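URON SETS PREMIERE OF "RANKIN," A FANTASY SERIES WITH ONLY ONE MAP

August 2, 2010. Uron announced today that "Rankin," its long-promised fantasy drama, will reach screens next May, a mere two years after the first poster. The first trailer runs 60 seconds, 40 of which are fog.

Jeanie Farquharson stars as the reluctant heir to Sullisico, a kingdom with a great many balconies and no working government. Struan Munro plays her uncle, who is against it all.

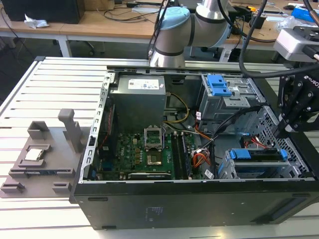

Visual effects are by Sostier, which has delivered 473 shots to date and is still speaking to the producers. The dragon alone accounts for around 2000 hours of computer time, most of it spent on the neck. Viewers who picture sorcery should think of an open black desktop case on its side, a yellow cable looping out of the power supply and back in again, and then imagine waiting for a neck.

"We wanted a dragon with an inner life," said director Jessie MacRitchie. "The studio wanted one with wings. We compromised on wings."

Writer Ruaridh Strachan confirmed that the prophecy in episode one will be explained by the finale, or in a second season if there is one.

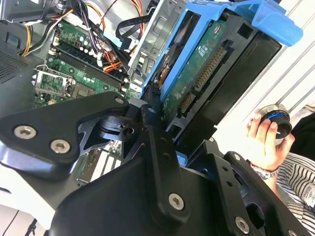
Black gripper in front of an open desktop computer case.

Press contact: Fergus Halliday, Uron publicity. Screeners on request. Please don't ask him who dies.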